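Monwood Bevel Gear Set with Round Base Plate

Hi, Anca Stoica again. I've been wanting to put a proper little gear set on the shop page since May, and it's finally up! Small silver bevel gears, a flat white plate with a big hole through the middle, and a pin to fit a gear onto. People kept asking me for something they could put together at a table without clearing the whole room first, so that's what I went looking for.

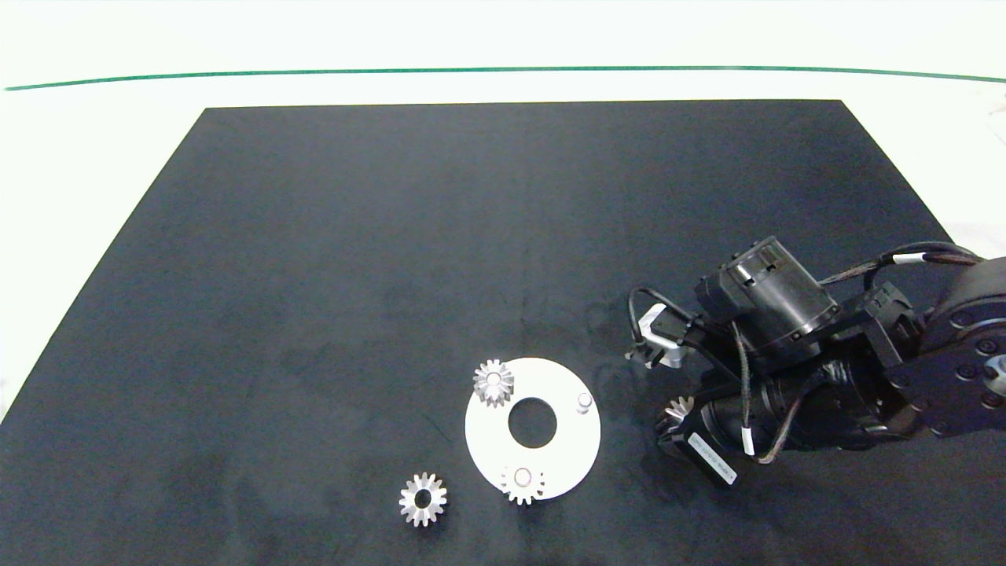
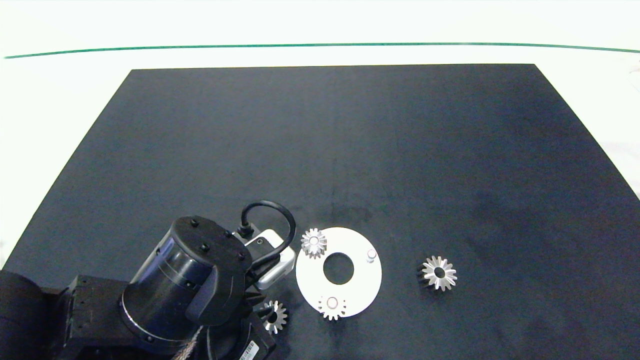

Silver bevel gears and white base plate on a dark mat.

I like these because the teeth are cut on a slope, so you get to see motion turn a corner - one gear spins upright, its neighbor lies flat, and they still mesh. My friend Ewan Chisholm teaches a shop class over in Trarnach and he had a set on his desk within a day of my first delivery. He says his students pick them up and start trying teeth against teeth before he's said a word.

A few things I get asked a lot:

The gears are sold as a mix, and one is bigger than the rest. Start with that one off to the side and get a small one onto the pin first (I do it the other way every time and regret it).

Use a mat! Dark is best. Silver gears on a white table are a pain to find, and they roll if you knock them on edge. I use a big plain one and leave a good margin around the plate.

A drop of light oil in the bore is plenty. Wipe off the extra or it'll pick up lint from your mat.

Spare gears are item 232 and spare pins are item 50. Both ship in the small envelope, so postage stays cheap. If you're ordering for a class, write to me first and I'll pack the plates flat with card between them, they travel much better that way.

The Rekby storage tin is sold separately. The plate fits in the lid and the gears go underneath.

Page updated September 20, 2022. Orders go out from the Peng counter.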